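How to Read a Political Poll Without Getting Played

Every election season I get forwarded the same headline: somebody is "surging." I usually go looking for the survey behind it, and it usually says less than the headline does. My routine takes five minutes.

Step 1. Find out who got asked. The Clorkthorpe mayoral poll dated 6/10/19 talked to 1,589 adults. Adults, mind you - plenty of them don't vote. 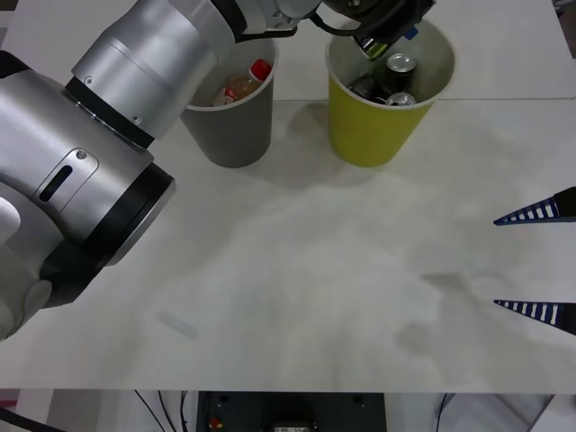 Is a bigger sample always better?
Only if the people in it were picked well. A huge online click-in poll can be worse than a small one done by phone from a voter list.

Step 2. Look for the subgroup sizes. The story on Cecilia Arthur "winning young voters" rested on 256 people. I wouldn't bet lunch on that.

Step 3. Read the question word for word. "Do you support Arthur's plan to fix roads" is a sales pitch with a question mark on it.

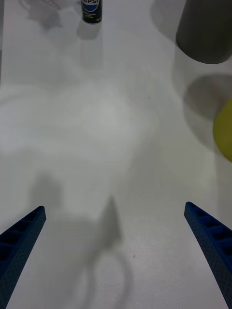 Two blue gripper fingers, open over a white tabletop

Step 4. Check who paid. Campaigns release the numbers they like and sit on the rest. Selorm Annan's team put out one poll in July and wouldn't share the full tables when I asked.
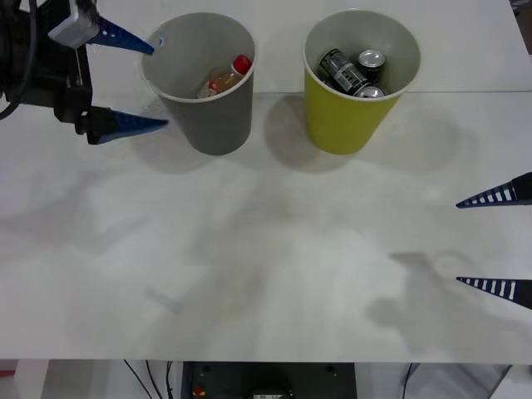

If you can't get the tables, treat the poll as an ad and move on.

Step 5. Compare it with the same pollster's last one. Different firms weight differently, so a jump from one firm's number to another's may be no jump at all. 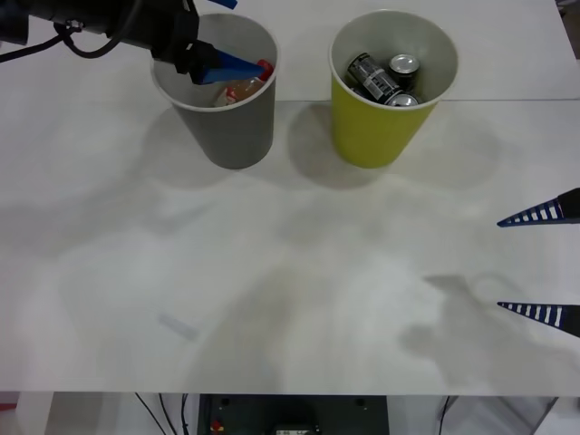
Gray cup with a small red-capped bottle inside

Step 6. Wait for a second poll. If the "surge" is real, it will still be there next week.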